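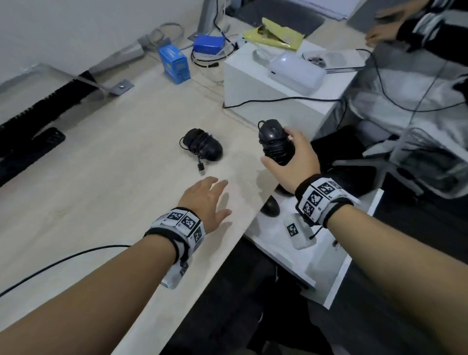
Plumley Under-Desk Footrest, three stars

I bought the Plumley because my feet don't quite reach the floor at work and the box I'd been using had started to give. It comes flat, with four bolts and a sheet of instructions that skips from step 2 to step 4. I survived.

The tilt is good. It rocks, which my calves like and my downstairs neighbor, Mr. Godoy, does not. A bath mat underneath fixed that. The cover zips off for washing and zips back on with a fair amount of swearing.

I'd hoped for more height. The top setting is fine in sneakers and a stretch in socks. My old Ekia went higher, but it also smelled like a tire until October.

Would I buy it again? At 28 dollars, yes. At the full price I'd get another box.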